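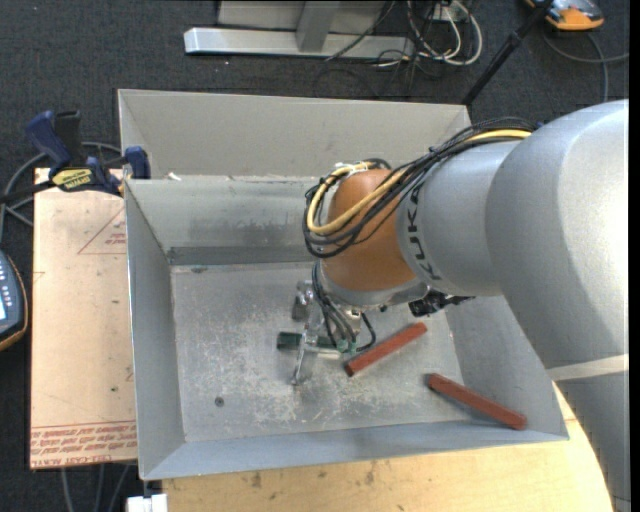
회색 통 바닥의 막대 두 개와 왼쪽의 파란 클램프.

막대 두 개

헤이날두 팔캉은 오후 네 시에 작업대 앞에 섰다. 통 바닥에는 적갈색 막대가 두 개 남아 있었다. 하나는 오른쪽 위로, 다른 하나는 오른쪽 아래로 비스듬히 누워 있었다.

"두 개야?"

그가 물었다.

"두 개요."

클레이통 코치뉴가 전표를 들고 대답했다. 전표에는 310이라고 적혀 있었다. 브릴게이트에 보낸 상자에는 300개가 들어갔고, 나머지 열 개는 여분으로 따로 두기로 되어 있었다. 여덟 개는 봉투 안에 있었다.

"그럼 맞네."

"맞아요."

맞는데도 클레이통은 전표에 서명하지 않았다. 그는 볼펜 뚜껑을 입에 물고 통 안을 들여다보았다. 회색 바닥에 흰 가루가 깔려 있었고 왼쪽 아래에 작은 구멍이 있었다. 막대는 양쪽 끝의 색이 조금 더 짙었다.

"이거 한 개만 가져가도 돼요?"

헤이날두는 안경을 벗어 셔츠 자락에 닦았다. 이 일을 맡은 지 3년이 되었지만 여분을 달라는 사람은 처음이었다. 다들 봉투째 서랍에 넣고 잊어버렸다.

"뭐에 쓰게?"

"집에 창문이 하나 있는데 안 받쳐 놓으면 내려와요."

"창문을 고쳐야지."

"집주인한테 말했어요. 10월에 온대요."

"지금이 10월이잖아."

"네."

헤이날두는 다시 안경을 썼다. 창문을 받칠 것이라면 세상에 많았다. 숟가락도 되고 책도 되었다. 그렇게 말했더니 클레이통은 지금 책으로 받쳐 놓았다고 했다. 아버지가 보던 요리책인데 비가 들이쳐서 아래쪽이 불었다고 했다. 49쪽까지는 이제 한 장씩 넘어가지 않는다고도 했다.

"49쪽에 뭐가 있는데?"

"우유 푸딩이요."

"그건 외워서도 만들잖아."

"아버지는 외우셨죠. 저는 못 외웠고요."

헤이날두는 통의 앞쪽 턱에 손을 얹었다. 넓고 평평해서 팔을 기대기 좋았다. 왼쪽에는 파란 클램프 두 개가 통의 위쪽 모서리를 물고 있었다. 그는 클램프를 손가락으로 한 번씩 밀어 보았다. 다 본 뒤에도 한 번 더 밀어 보았다. 대답을 미룰 때 하는 버릇이었고 클레이통도 그걸 알았다.

"여분이 열 개라고 적었으면 열 개가 있어야 돼."

"그렇죠."

"누가 세어 보는 건 아니지만."

"그렇죠."

클레이통은 더 조르지 않았다. 그는 봉투를 벌려 들고 기다렸다. 헤이날두가 첫 번째 막대를 집어 봉투에 넣었다. 두 번째 막대는 경사진 오른쪽 벽 가까이에 있어서 몸을 더 숙여야 했다. 그는 그것을 집어 옷에 문지르고, 끝을 엄지로 눌러 보고, 봉투에 넣었다.

"열 개."

그가 말했다.

클레이통은 전표에 서명했다. 봉투는 늘 쓰던 서랍으로 들어갔다. 서랍 안에는 지난번 봉투가 있고 그 밑에 지지난번 봉투가 있었다. 클레이통이 서랍을 닫으려는데 헤이날두가 손으로 막았다. 그는 맨 밑의 봉투를 꺼내 겉에 적힌 것을 읽었다. 플루스테로. 작년에 거래가 끝난 곳이었다.

"이건 보관할 이유가 없는데."

그는 봉투를 흔들어 보고 통째로 클레이통에게 주었다.

"다요?"

"창문이 하나뿐이야?"

"하나뿐인데요."

"그럼 부러지면 바꿔 끼워."

클레이통은 봉투를 점퍼 안주머니에 넣으려다가 길이가 맞지 않아 옆구리에 끼웠다. 헤이날두는 벌써 빗자루를 가지러 가고 있었다. 둘은 작업대 아래를 쓸고 다섯 시가 조금 넘어 불을 껐다.

그날 밤에 비가 왔다. 클레이통은 창문을 들어 올리고 요리책을 빼낸 다음 그 자리에 막대를 세웠다. 막대는 책보다 길어서 창문이 전보다 더 열렸고 비도 더 들어왔다. 그는 막대를 눕혀 보았다. 그러면 너무 낮았다. 막대 두 개를 포개 놓으니 책 두께와 비슷해졌다.

요리책은 가스레인지 옆에 펼쳐 놓았다. 붙은 종이를 칼끝으로 떼어 보려다가 글자가 따라 일어나는 것을 보고 그만두었다. 50쪽은 멀쩡했다. 옥수수 케이크였다. 그는 냉장고에 달걀이 있는지 보러 갔다.

다음 날 아침 헤이날두가 창문은 어떠냐고 물었다.

"괜찮아요. 두 개를 포개야 돼요."

"높이가 안 맞아?"

"네. 그리고 이거요."

클레이통은 은박지에 싼 것을 작업대 옆 의자에 올려놓았다. 헤이날두는 은박지를 열어 노란 케이크를 한 조각 떼어 먹었다. 소금이 조금 많았다. 그는 그렇게 말하고 나서 한 조각을 더 떼었다.

최근 올라온 단편
- 브리스투 부부의 이사
- 레이치 상점의 저울
- 계단참에 둔 우산
- 세 번째 열쇠
- 버스가 서지 않는 정류장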